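Aushilfe (m/w/d) für unsere Kochkurse gesucht

Die Kochwerkstatt Bellano sucht ab Oktober eine Aushilfe für die Vor- und Nachbereitung der Kurse. Gekocht wird in kleinen Gruppen an Einzeltischen mit Induktionskochfeld. Die Stelle umfasst 3 Abende pro Woche, einer davon ist immer der Freitag.

Sie richten vor Kursbeginn die Tische her: Kochfeld und Kleingeräte anschließen, Gewürze in die geteilten Schalen füllen, Getreide abwiegen und in die Schüsseln geben, Brot schneiden. Nach dem Kurs wird gespült, gewischt und alles wieder eingeräumt.

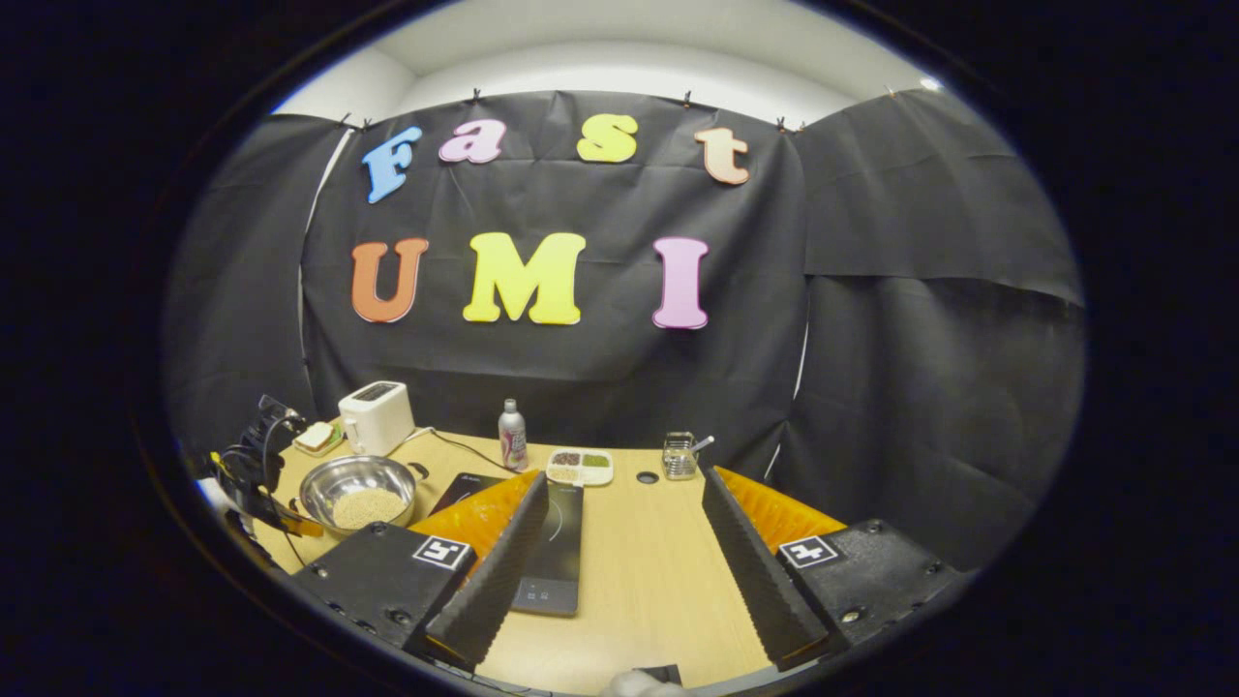 Während des Kurses füllen Sie Zutaten nach und helfen beim Abräumen. Kochen müssen Sie nicht - wer möchte, kann nach der Einarbeitung kleinere Aufgaben am Herd übernehmen. Dienstbeginn ist um 16.30 Uhr, Ende gegen 22 Uhr.

Wir erwarten Zuverlässigkeit, sauberes Arbeiten und Deutschkenntnisse, mit denen Sie Rezepte und Allergenlisten sicher lesen. Die Belehrung nach dem Infektionsschutzgesetz kann nachgereicht werden, die Kosten tragen wir. Schürzen werden gestellt, feste Schuhe bringen Sie bitte mit.

Bewerbungen mit kurzem Lebenslauf an Benito Sepúlveda, Kochwerkstatt Bellano, Kennziffer 2552. Telefonische Rückfragen vormittags unter Durchwahl 211.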